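Rivdale Button List

Hello, and thanks for looking in! This is my list of all the buttons that came out of my great-aunt's sewing room at Rivdale, typed up over one long January when I should have been doing other things. It's a plain spreadsheet saved as CSV, one row per kind of button, 137 rows in all.

What's in the file

Each row has a number, colour, width in millimetres, how many holes, what I think it's made of, and a notes column where I ramble. Shank buttons have a 0 under holes. If a cell is blank I didn't know, and I'd love to hear from you if you do.

Colours are my own words, so "mustard" and "old gold" may well be the same thing on a different day. Raghda Hattar went through the greens with me and talked me out of five separate names for bottle green (I kept two).

How I sorted them

Size first, then colour, then holes. I tried colour first and it was a mess - half of them change completely once you move away from the window. A clear-lidded box with dividers is the best thing for this, much better than jam jars, and the smoky plastic ones do the job just as well.

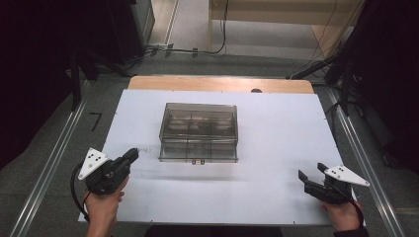
Things I know are wrong

Rows up to 53 were measured with a tape, the rest with proper calipers, so the early widths can be a millimetre out. I also used "shell" for anything shiny and cold to the touch, and Giuliana Nina tells me that a few of those are glass. They're marked with a question mark until I get round to them.

Using it

Take it, change it, print it out for your sewing group, whatever you like! A mention would be nice but I won't chase you. If you spot a mistake, send me the row number and what it should say. Joelle Tannous has promised me her mother's coat buttons next, and those will go in a second file.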